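Clube de Robótica Moncrieff
Perguntas frequentes

Última atualização: 9 de outubro de 2025

Juntámos nesta página as perguntas que mais nos chegam por e-mail e à porta da sala. Se a tua não estiver cá, escreve-nos na mesma! Gostamos mesmo de responder.

Quem pode entrar no clube?
Qualquer aluno da escola, do 7.º ao 12.º ano. Neste momento somos 19, e há gente de todos os anos menos do 8.º (alunos do 8.º, estamos à vossa espera).

Preciso de saber programar?
Não. Metade do grupo nunca tinha escrito uma linha de Python quando cá chegou. As primeiras quatro sessões são de iniciação e fazem-se a pares, com alguém mais antigo ao lado. Quem já sabe programar pode saltar essa parte e entrar logo numa equipa.

Quem orienta as sessões?
A professora Yaryna Bondarchuk trata da programação e da simulação. O Clyde Ambrose, antigo aluno do clube, vem ajudar na mecânica e nas montagens, e é a ele que se pedem as chaves do armário das ferramentas.

Quanto custa?
A inscrição é de 50 euros por ano letivo e cobre o material de consumo, a t-shirt e o seguro. Se for um problema, fala com a professora Yaryna. Há inscrições gratuitas todos os anos e não é preciso preencher papelada nenhuma.

O que é que se faz, ao certo?
Este ano há duas equipas. A equipa Pakby constrói um robô móvel pequeno, com sensores de linha e de distância. A equipa Kustow trabalha só em simulação, com um braço robótico que tem de apanhar objetos em divisões de uma casa virtual. Podes experimentar as duas até ao fim de novembro e só depois escolher (há quem fique nas duas, mas avisamos já que é puxado!).

Porquê simulação, em vez de um braço a sério?
Porque um braço daqueles custa muito mais do que o nosso orçamento de 800 euros! E há outra vantagem de que fomos gostando cada vez mais: podemos repetir a mesma tarefa a tarde inteira, mudar a luz ou a posição do objeto e deixar a coisa a correr enquanto lanchamos. No ano passado guardámos 269 tentativas, com os erros todos. Os erros são, de longe, a parte mais vista nos intervalos.

Que tarefas faz a equipa Kustow?
Cada tarefa junta um objeto, um sítio e um braço. Começamos com uma mesa lisa e um cubo, e depois vamos complicando: assentos estofados, objetos com formas esquisitas, pouco espaço para a garra descer. A tarefa do tanque na poltrona é a favorita de quase toda a gente, porque o brinquedo é pequeno, está pousado em ângulo na parte de trás do assento e obriga a pensar bem na orientação dos dedos antes de descer.
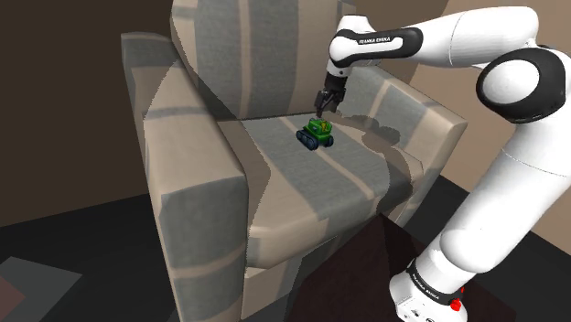 Posso criar a minha própria tarefa?
Podes e deves! Pede o modelo de ficha à professora Yaryna, escolhe o objeto e a divisão, e escreve em duas ou três frases o que conta como sucesso. As tarefas novas são testadas por alguém que não as inventou, e é aí que se descobre que "pôr direito" quer dizer coisas muito diferentes para pessoas diferentes.

Preciso de levar computador?
Dá jeito, mas não é obrigatório. Os computadores da sala aguentam a simulação. Se trouxeres o teu, chega uns minutos mais cedo na primeira vez para instalarmos tudo com calma.

O clube participa em competições?
Sim, no Encontro Poltolham, em novembro, com as duas equipas. Os menores precisam de autorização assinada, e o impresso está na secretaria.

E se faltar a uma sessão?
Não há problema. As notas de cada sessão ficam na pasta partilhada, e a tua equipa conta-te o resto. Pedimos só que avises quando estiveres responsável por uma montagem ou por um teste.

Os pais podem assistir?
Claro que sim, na última sessão de cada período, em que cada equipa mostra o que tem, funcione ou não. Irmãos mais novos também são bem-vindos.

Como me inscrevo?
Passa pela sala do clube em qualquer sessão ou deixa o teu nome na lista afixada à porta. A primeira sessão é livre e podes trazer um amigo.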